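Looking After Oiled Wood Tables
Furtună Home Notes – Kitchen and Dining
Posted 12/08/2019 by Safta Bălan

An oiled table needs more attention than a varnished one, but the work is easy and the repairs can be done at home. If you are not sure which finish you have, put a drop of water somewhere out of the way and leave it for 18 minutes. On varnish it will sit in a bead. On oil that has worn thin it will soak in and leave a darker spot, which fades as it dries.

Daily cleaning

Use a cotton cloth wrung out until it no longer drips. Plain water is enough for most days. For grease, add a small squirt of dish soap to a bowl of warm water, wipe, then go over the same area with a clean damp cloth and dry it with a towel. Avoid spray cleaners with ammonia or bleach. Skip the green side of the sponge too.

Crumbs and sugar should be brushed off before you wipe. Dragged under a cloth they will scratch.

White rings

A white ring is moisture held in the finish. Leave it overnight first, as many of them go by morning. If it is still there, lay a dry dish towel over the mark and press with an iron on low, no steam, for a few seconds at a time. Lift and look between presses. My neighbor Cosmin Hodoroagă uses a hair dryer and gets the same result, only slower.

Black rings are another matter. Those usually come from iron and water meeting the tannin in oak or walnut, and they go deeper than the finish. Oxalic acid crystals will lift them. Wear gloves and eye protection, follow the package, and rinse well afterward.

Small dents

Wet a folded cloth, lay it over the dent and touch it with the tip of a hot iron. The steam swells the fibers back up. This works where the wood is crushed. It does nothing for a gouge where wood is missing. Let the spot dry for a full day before sanding it.

Re-oiling

Twice a year suits most kitchens. I do ours in June, with the windows open, and again before the heating goes on.

You will need:
120 and 220 grit paper
A vacuum with a brush head
Hardwax or tung oil
2 lint-free rags
A flat metal pan or a bucket of water for the used rags

Sand lightly, vacuum, and wipe off the dust. Put on a thin coat and let it stand 35 minutes, or whatever the can says. Then wipe off everything that has not soaked in. Most sticky tables come from leaving too much behind – if it still feels tacky the next day, rub it down with a rag and a little fresh oil.

Rags with oil on them can catch fire by themselves. Soak them in water and spread them flat outdoors to dry before they go in the trash.

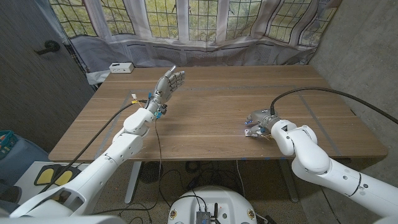

Sanding direction matters more than the grit you choose. Scratches that run across the wood stay hidden while it is bare and show up dark as soon as the oil goes on. With a straight-grained top like this warm brown one the direction is easy to follow, and every stroke should run the same way from end to end. Do the final wipe with the rag along the grain as well. On a top with swirls or knots, go with the main run of each board and keep the pressure light near the joints.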